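Search posts
Search
Home Explore Lists Messages More

Thread: what I learned about making coffee with hard water, after I moved to Gondomthorpe. It will be long, sorry for my English. 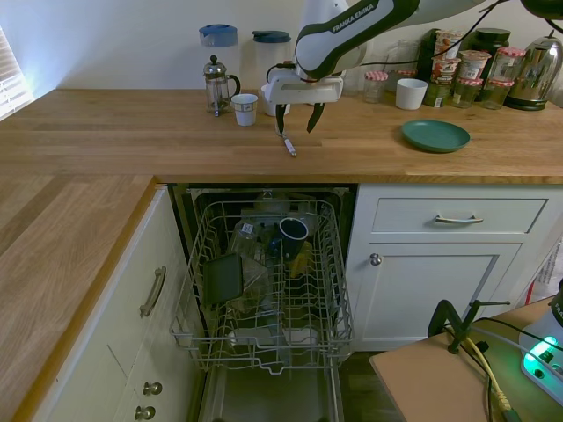 I grew up in a mountain town where the water is very soft. We never thought about it. You opened the tap, you boiled the water, you made coffee, and the coffee was good. In April I came to Gondomthorpe and my coffee became flat, like somebody took the top half of the taste away. Same beans, same grinder. I use a French press, the usual glass kind with a chrome frame and a plunger knob, and I blamed it for two weeks. I even read long discussions about plungers. The poor press was innocent.

2/ The first sign was the kettle. After 8 days it had a white skin on the bottom. At home my mother cleaned her kettle maybe once in a year, and I think she did it only when guests were coming.

3/ I asked in the shop where I buy beans (Kashyap, the small one near the bus station, not the big one). The woman there laughed and asked which side of the river I live on. The north side gets its water from the wells, and the south side gets it from the reservoir. I live on the north side, of course.

4/ She told me to buy test strips before I buy anything else. This was good advice. You put the strip in the water, wait a little, and compare the color with the card. Mine went to the darkest color on the card. I repeated it with a second strip, because I did not believe the first.

5/ Short explanation for people like me, who slept in chemistry class. Hard water has a lot of calcium and magnesium in it. A little is good for coffee, it helps to pull the flavor out. But usually there is also a lot of bicarbonate, and this one eats the acids. So the bright, fruity part of the coffee disappears and what stays is heavy and a bit like chalk.

6/ This explains also why my dark roast was okay and my light roast was a disaster. In the dark one there was less acid to lose. If you have hard water and no wish to do anything about it, buy darker beans and be happy. I mean this seriously.

7/ What I tried first: boiling the water for longer and letting it stand, then pouring slowly so the white dust stays behind. It does help somewhat. It is also very boring at six in the morning, and my kitchen was full of steam.

8/ Second try: bottled water. I bought the cheapest one and the coffee was better from the first cup. But I carry everything home on foot, up a hill, and I did not like the pile of plastic. I stopped after 7 bottles.

9/ Third try: a filter pitcher. I chose a Plundell because the replacement cartridges are sold in my supermarket. Please check this before you choose yours! My neighbor has a nicer one and she must order the cartridges by mail from another country.

10/ With the filter, the strip went to the middle of the card. The coffee got its top half back. Not everything like at home, but I stopped complaining, and my friends were thankful for that.

11/ The cartridge gets tired before the date on the package, at least with my water. I test now every second week and write the result on the calendar. When the color starts to go dark again, I change it. The taste tells me too, but the taste is slower than the strip.

12/ Fourth try, for the curious: mixing. I take distilled water and add a little tap water, until the strip shows the color I want. For a 500 ml press I finished with 132 ml from the tap and the rest distilled. It was the best cup I have made in this apartment. I do it only for expensive beans – it is too much work for every morning.

13/ Please do not use only distilled water. I tried this also. The coffee was sour and thin at the same time, I did not know this was possible.

14/ Somebody asked me about the kettle. Citric acid, one spoon, fill with water, boil, leave it for half an hour, rinse two times. Vinegar works too, but then your tea remembers it for three days.

15/ Next month I visit my cousin in Udov, where they say the water is even worse than here. I am bringing strips as a gift. If you live there and you have a method, please write to me – I will try it and report in this thread.

16/ Small correction to post 5: a reader wrote that it is more exact to say the bicarbonate neutralizes the acids. "Eats" was my translation. Thank you, I leave it there because I like it.

30 Jun 2023

Contact · Copyright notice · Back to top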